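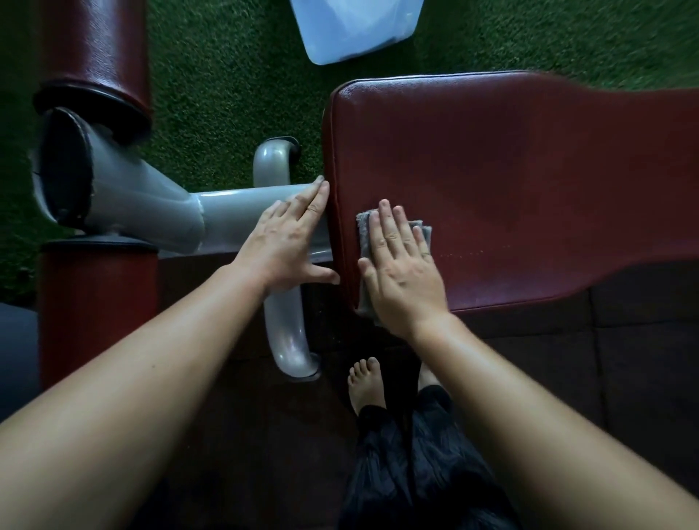
Hinine Wipe-Down Cloth, Gray

For vinyl bench pads, roller pads and seat pads
Sold in packs of 10 or cartons of 40
In stock at Olvera Fitness Supply, Fistedport

The Hinine is a soft gray cloth for cleaning gym upholstery. It is sized to fold once and fit under an open hand, so you can press it flat and cover a bench seat in a few passes. It has no printed logo, no hanging loop and no stiff label. The edges are finished flat so they do not catch on a seam.

We stock it for weight rooms, school gyms, physical therapy offices and people with a bench in the garage. It does the same job in all of them.

What it is for

Use it on any smooth or lightly grained vinyl. That covers flat benches, incline benches, preacher pads, leg extension seats and the round pads that hold your legs in place. It also works on painted steel tube, though we suggest keeping one cloth for the pads and another for the frame. Steel picks up a fine gray grit around the welds and bolts, and you do not want to carry that back onto the upholstery.

Do not use it with bleach, acetone or anything sold as a degreaser. Those will dry out the vinyl and shorten the life of the cloth too. The Pametton Pad Cleaner we sell alongside it comes in a 500 ml spray bottle and is mixed for upholstery. Plain water with a little dish soap is fine for daily use.

How to wipe a flat bench

Fold the cloth in half. Spray the pad lightly, or spray the cloth if the bench is close to an outlet or a console. Put your free hand against the end of the pad to steady it and wipe with your palm flat. Work from one end to the other, then go back along the stitched edge. Sweat and chalk settle in the seam, and that is where vinyl usually starts to crack.

Turn the cloth over and go across once more with the dry side. Dark red and burgundy pads show streaks under overhead lights, so the second pass is worth doing on those.

How to wipe a machine with roller pads

Start with the roller. Hold it still with one hand, since many of them spin on the tube, and wrap the cloth over the top. Wipe along the length and turn the roller as you go. Do the flat pad next to it last, so any drips from the roller land on a surface you have not cleaned yet. Glossy black vinyl hides dirt but shows every drop of water. Keep wiping until the beads are gone, and check the strip where the two pads sit close together. 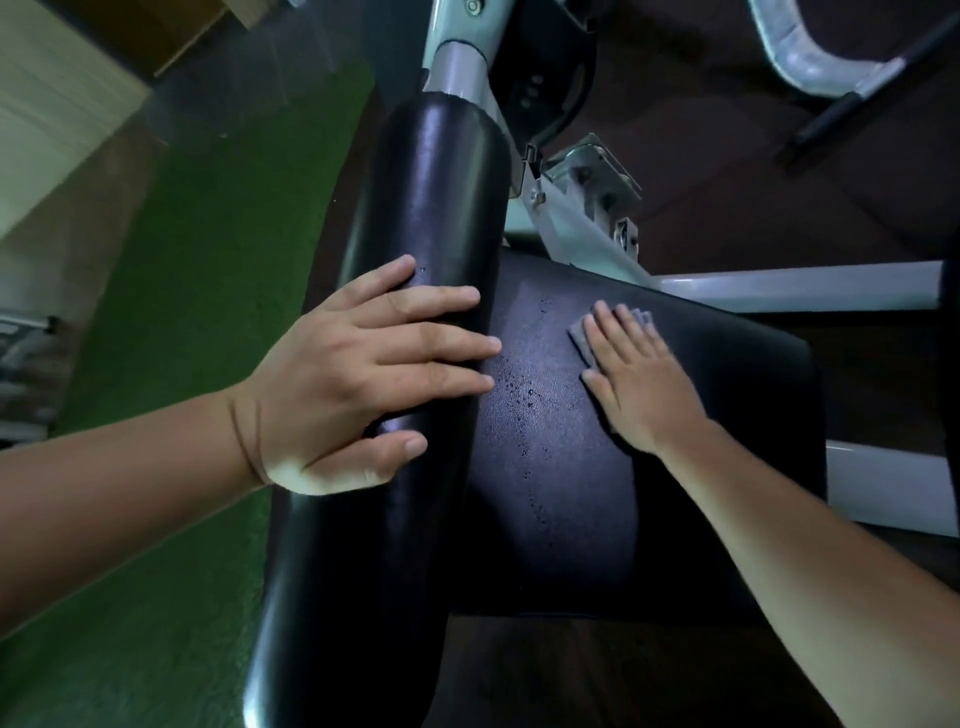 Specifications

Color: gray
Finish: soft, low pile
Use: damp or dry
Wash: warm, with other cloths only
Dry: low heat or line
Fabric softener: no
Pack sizes: 10 or 40

Washing

Shake the cloth out before it goes in the machine. Wash warm with a normal amount of detergent. Leave out fabric softener, which coats the fibers and makes them push water around. Expect some lint in the first wash. After that it settles down.

When a cloth gets rough or starts to leave marks on dark vinyl, move it to floor and frame work.

How many to order

A home gym can get by on one pack of 10 for a long time. For a staffed gym, count the stations you wipe each day and have 2 cloths for each, so there is a set in use and a set in the wash. Most of our gym customers buy the carton and reorder in December, before the new year sign-ups.

Customer notes

"We went through paper towels like crazy before these. They hold up to the laundry and they are easy to keep hold of on the round pads. I would like a second color so we could tell the frame cloths apart - right now we put a marker dot on the corner." - Macario Quezada

"Good cloth. A bit linty out of the pack. Fine after one wash." - Estrella Cortés

Shipping and returns

Orders ship from our Fistedport warehouse. Unopened packs can be returned with the packing slip. We cannot take back cloths that have been washed or used. If a pack arrives short or damaged, write to us with the order number and we will send a replacement.

Goes with

Pametton Pad Cleaner, 500 ml spray
Pametton Pad Cleaner, refill
Olvera wall hook rail for cloths and spray bottles

Page updated 3 May 2024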